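Search this site Search Enter a word or phrase

Pipette tip rack

A pipette tip rack, often called a tip box or simply a rack, is a small stand that holds the disposable tips used with a laboratory pipette. The tips stand upright in a flat plate full of round holes, with their wide ends facing up, so that a person can press the pipette down onto a tip and lift it away without touching it by hand. Racks are found on nearly every bench where small amounts of liquid are measured out, and people who work at such benches come to know them very well indeed, down to the little click of the lid.

Form and parts

Most racks are made of plastic and come in two or three parts. The top plate, sometimes called the deck, carries the holes in straight rows and columns, and the most common layout has 96 of them, eight along one side and twelve along the other, to match the wells of a standard plate. Under the deck sits a base deep enough to keep the tips from touching the bench. Many racks also have a hinged or lift-off lid, which keeps dust away while the rack is waiting its turn on a shelf.

The deck is very often brightly colored while the base is left clear or cloudy. Color is a great help in a busy room, as it lets a person reach for the right size without stopping to read a label. There is no single color code that all makers follow, though, and a blue deck from one supplier may hold quite a different tip from a blue deck sold by another. Newcomers are usually told to check the size on the box or on the tips themselves – good advice for old hands as well.

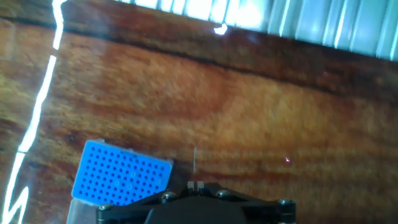

Filling and reuse

A rack that has given up its tips is by no means finished. Tips are also sold loose in bags, or in stacked refill layers that drop into an old base, and a sturdy rack can go through many rounds of filling before a corner cracks or the lid stops closing. Filling by hand from a bag is slow, fiddly work, and many people find it rather soothing at the end of an afternoon, with the radio on and a cup of something waiting in the next room. Clean gloves are worn if the tips have to stay clean.

In the teaching rooms at Drerilside, a shared supply of 400 racks is kept in rotation, with 300 of them filled at the start of September and the others held back as spares. Refills there come from Gerley, and the older bases, marked Lobo on the underside, have been in use for 9 years. Each pair of students begins with four racks, and the empties go back to a cart by the door.

Care

Racks made of polypropylene can generally be sterilized by steam, provided the maker says so, and they should be left to cool and dry before anyone stacks them. A warm rack with a load on top may warp slightly, and a warped deck is a nuisance ever after – the tips lean, and the pipette misses. Everyday cleaning calls for nothing more than mild soap, water and a soft brush for the holes.

Other uses

Retired racks lead a cheerful second life. They hold paintbrushes, thin drill bits, seedling labels and beads, and the craft group Wudus has published a simple pattern for turning the deck into a frame for weaving yarn. Racks that have held anything harmful should not be taken home for such purposes.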